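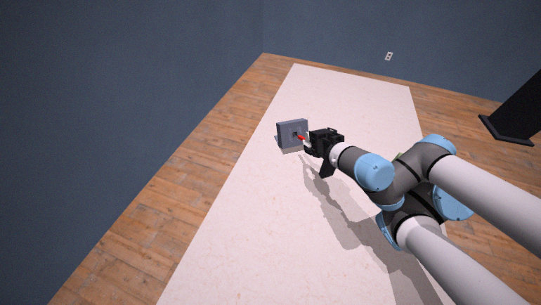

Insertion controller, entry for 2026-02-14, Grinden group. The purpose of the session was to settle how the search stage hands over to the push stage, and to record the settings before the Jestex simulator is updated. The handover is currently decided on distance alone. With the red and white piece almost in the opening of the grey panel, as it is here, the distance test has already passed, although a small error in angle can still put one edge of the piece against the rim. The controller then pushes against the panel until the force limit stops it. A second condition on angle has therefore been added, and both must hold before the push begins.

Settings used for the session:

Control rate: 100 Hz
Force limit in the push stage: 10 N
Random seed: 455
Search pattern: spiral, starting from the estimated centre of the hole
Gripper: closed before the approach, no change of grip permitted during the search
Planner: Fandero, joint limits as in the July configuration

The angle condition uses the pose reported by Cui. It was first written against the true pose from the simulator, which made the early results look better than they should. Umesh Jaiswal found this when reading the log headers. The true pose is now written to a separate channel and the controller has no access to it. Results obtained before this correction are to be disregarded, including the table circulated to the planning side.

With the estimated pose in use, the controller is slower to leave the search stage. The estimate of position is steady. The estimate of angle moves between neighbouring values while the arm is still, and each change resets the handover timer. A short filter on the angle was tried and removed again, as it delayed the response when the arm was really turning. The present version keeps the raw estimate and asks for the condition to hold over several control steps. Colleagues should note that this number of steps is read from the task file and that the value on the command line is ignored without warning.

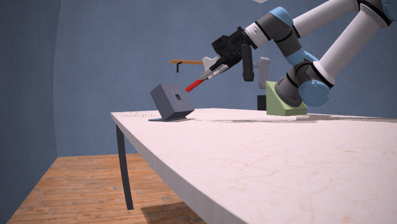 The approach path was examined next. Fandero returns a path that is free of collision for the arm and the gripper, but the held part was missing from the collision model after the grasp. The attach call was being made before the gripper reported that it had closed, and the planner dropped the request. Omprakash Kashyap has moved the call to after the report and added a check that stops the run if the held part is absent from the model. The check is deliberately strict. A run that stops at this point is to be logged as a setup fault and kept out of the controller results.

There remains a disagreement over the last part of the approach. Mr Kashyap prefers a straight line along the axis of the hole, planned as a separate segment. Mr Jaiswal would let the planner choose the whole path and correct the line in the controller. The straight segment is easier to inspect in the logs, and it has been kept for the present. It does fail to plan from certain folded arm poses, where the wrist comes near a joint limit, and the fallback in that case is to ask for a new starting pose. The fallback has not been reviewed.

A batch was started with the corrected attach call. The log from it holds 1,215 records, one per attempt, and is stored with the configuration file beside it. The following points were noted while reading through it.

Field "contact_start" is written in simulator time, while "handover" is written in wall time. They must not be subtracted. To be put right in the next version of the logger.

Attempts that time out in the spiral leave the field "final_force" blank. The summary script reads a blank as zero, which lowers the mean. Blank values should be left out.

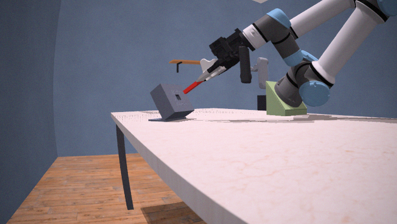
The tilt of the target is passed to the controller in the table frame and to Cui in the camera frame. Both are correct in themselves, but the field has the same name in the two messages. It will be renamed in Cui, where fewer scripts depend on it.

Contact stiffness was left at the Jestex default throughout. A stiffer setting made the arm chatter on first contact, and this could not be separated from the effect of the angle condition. It should be studied alone, with the search switched off.

To be done: repeat the batch with the new logger; review the fallback for the straight segment; ask Mr Jaiswal for the script that compares estimated and true angle. The simulator update is to wait until the repeat batch is stored. The command line option for the number of steps should either work or be taken out.

Related entries
Fandero: joint limits, July configuration
Cui pose messages: frames and field names
Jestex contact settings, first notes
Spiral search: choice of starting point
Logger fields and units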